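Hand-held gripper pads keep dropping chopsticks at the thin end

Home builds and shared workshops > Grippers and end tools

Posted by qiu_bench, April 22, 2022

I am working with a pair of hand-held grippers at home and the job I have set myself is sorting the cutlery after washing up. Pick a chopstick or a spoon off the table, move it over to the utensil holder, let go. The jaws are worked by hand, and later I want to fit the same jaws to a small arm I am building in the shared workshop at Pustby, so I want to get the pads right first.

Spoons are no trouble. Chopsticks are fine if I take them by the square end. If I take them lower down, where they taper, they swivel between the pads and the tip swings away from where I was pointing it.
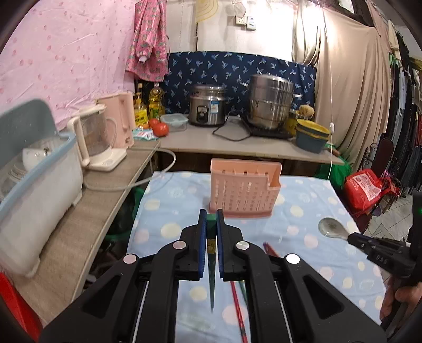 Green chopstick in the ribbed pads, spoon in the second gripper.

The pads are soft and ribbed. What I have tried so far:

Squeezing harder. The stick still turns, it just takes a bit longer.

Cleaning the pads with washing-up liquid and letting them dry overnight. Slightly better for the first few picks.

A wrap of rubber band on each pad. Good grip, but the jaws no longer closed evenly and the band rolled off.

The cloth on the table may not help. It moves when I press down, so I often get hold of the stick at a bit of an angle. Is there a pad shape or material that holds something thin and round without spoiling it for spoons? I would like to avoid changing pads between items. I have 18 chopsticks to get through each time and it gets tedious when every third one has to be done again.

Posted by ivden_shed

The swivel comes from where you hold it more than from the pad. A chopstick gripped near one end has most of its weight hanging off to one side, so any small knock turns it. Grip it nearer the balance point. Lay the stick across your finger to find that spot. On tapered ones it is nearer the thick end than you would think.

For the pads, cut one shallow V groove down the middle of each, running the same way the stick will point when you hold it. Leave the rest of the face alone so the spoon handles still have something flat to sit on. I did this on spare pads for my own jaws in February and it cured most of the turning. Use a fresh blade and go shallow at first, as you can't put the rubber back.

Lining up over the holder is a separate matter. I work through it in this order.

Step 1. Bring the stick over the holder with the tip pointing down, and stop well above it.
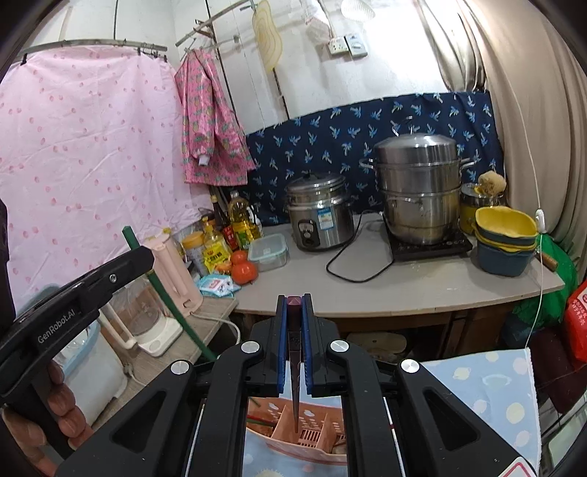 Step 2. Look from the side as well as from behind the gripper. From behind, the jaws hide a good part of what you are aiming at, and you will think you are over an opening when you are over a wall.

Step 3. Lower until the tip is just inside, then stop again. If the stick leans, correct it here with your wrist and keep the jaws shut.

Step 4. Open slowly. If you snap the jaws open, one pad tends to let go before the other and flicks the stick sideways.

For the cloth, put something grippy under it or take it off. I use a piece of drawer liner.

Posted by allora22

Just use foam tape. I put 2 layers on mine and it holds anything.

Posted by ivden_shed

Foam tape does hold, but it squashes flat after a while and then you are back where you started. Mine lasted 183 picks before I pulled it off. All right for a test, I would not put it on the arm.

Posted by qiu_bench

Thanks both. I had been taking them wherever they happened to be lying nearest, so the balance point is worth trying before I cut anything. I will do a full set that way tonight, then groove one pair of pads and keep the other pair plain to compare. The drawer liner I can get this week. Does the groove need to go right to the bottom edge of the pad, or can it stop short?

Posted by ivden_shed

Right to the edge. If it stops short the stick rides up on the end of it and sits crooked.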